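Workshop & Shed Organising List - archive
Reading time: 5 min

Subject: Re: Trays for the bench, or give up and buy drawers?
From: Roos Geerts

Hi Erzsébet, hi everyone,

Sorry for the slow answer, I had the whole shared workroom upside down last week and could only find my keyboard by feel.

Erzsébet Hegyi wrote:

> I've got the pegboard up along the back wall, finally, and it's lovely for
> the pliers and the tape measures, but I'm stuck on everything that won't
> hang. Screws, offcuts, glue caps, half a dozen pencils, the little bags of
> washers. It all ends up in a drift on the bench. I've been looking at the
> Conside drawer unit but it's a lot of money and I don't have the floor
> space. You said once that you work out of plastic trays. Does that really
> work or do you just have a tray full of junk instead of a bench full of
> junk? And what colour did you get? My husband says grey hides the dirt.

Okay! Yes, I work out of trays, and yes, for the first year I had exactly what you describe, trays full of junk. What fixed it for me was keeping one tray on the bench with nothing in it. I mean it, nothing at all. It sits there on the bare tabletop and it's the landing place for whatever job comes next. When I start something, the parts go in the tray. When I stop, the parts go back to the shelf or the pegboard and the tray is bare again. If I can't clear it, the job isn't finished and I'm not allowed to start another one. (I am the one doing the allowing, so you can imagine how well that goes some evenings.) 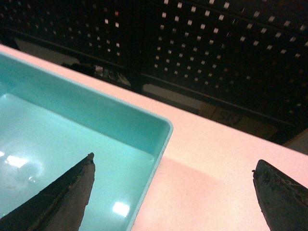
The turquoise tray on the work table, cleared, with the pegboard behind.

As for colour, I'd argue with your husband. Grey does hide the dirt, but it hides everything else too. I had two dark grey ones to begin with and lost a black grub screw in one of them for most of July. It was in the corner the entire time! A light colour is so much kinder to your eyes. Small dark things show up straight away, and so does sawdust, which means I wipe it out instead of pretending. The one thing a pale tray is bad for is clear plastic bits. For those I put down a sheet of brown paper.

Shape matters more than I thought it would. Things I'd look for:

Low sides. You want to get your hand in flat and sweep things toward you. My old Vesa tubs were too deep and I was always fishing.

Rounded corners. A square corner collects grit and a washer will stand up in it and refuse to come out. With a round one you can run a cloth straight through.

A proper rim. Something you can hook your fingers under when it's loaded. I carried 484 roofing screws across the yard in a tray with no rim to speak of and I still find them with my feet.

A smooth floor, if you can stand the shine. This is where people on this list disagree, I know. The ribbed ones don't glare, but try picking a flat washer off ribs with cold fingers. On a smooth floor you slide it up the side and it comes right off. 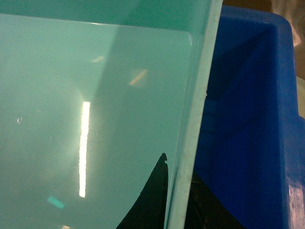 About the glare, since somebody is bound to bring it up: it's a nuisance under tube lights. You get a big white stripe right where you're looking, and if you're sorting anything chrome you may as well close your eyes. I turn the tray a quarter turn, or shove it along the bench until the stripe moves off what I'm doing. A sheet of felt also works, but then you have felt, with fluff and filings in it, and you're back to square one. Balogh's hardware used to carry a matte one that I liked a lot and of course they stopped getting it in. If anybody has a line on those please write to me off list, I'll take as many as you can find.

Wear and tear: don't be fussy. A rim that's a bit speckled or has a nick in it is fine, run your thumb along it and if it catches, take it back with some fine sandpaper. A split in the floor is another matter. I taped one once and the tape let go with a load of brads aboard. Bin it, or stand a plant pot in it.

On the drawers - I wouldn't say never. I priced the Conside unit myself, 781 dollars with the runners, and for that I could buy trays until I'm ninety. But my neighbour down the lane has one and she's very happy with it, and she's a person who labels things. I am not. If I close a drawer, whatever's inside has left my life. Open shelving against the wall with the trays on it suits me because I can see what I've got from the door. You'll know which sort you are.

One more thing on your pegboard. Leave yourself a gap at the bottom, a good hand's width above the bench, so a tray can be pushed right back underneath the hooks. I hung mine down to the table the first time and every tray I pushed back came out with a screwdriver in it. I had 13 hooks to move and I grumbled through all of them.

Oh, and the washers in little bags! Tip them out into jars. Life's too short for those bags. I got a box of 100 small jars from the Brillovari clear-out and I've handed most of them on, but there are still a few left on my bottom shelf if you want them. Come by after 4 pm, the kettle's usually on, and you can have a go at the tray and see if the shine drives you mad before you spend anything.

Tell me how the bench goes,
Roos

Related threads
- Pegboard hooks that don't fall out
- Felt, cork or bare? Lining a sorting tray
- Free to a good home: glass jars, no lids
- Tube lights over a workbench
- Labelling for people who won't label

Last updated: 6:40 pm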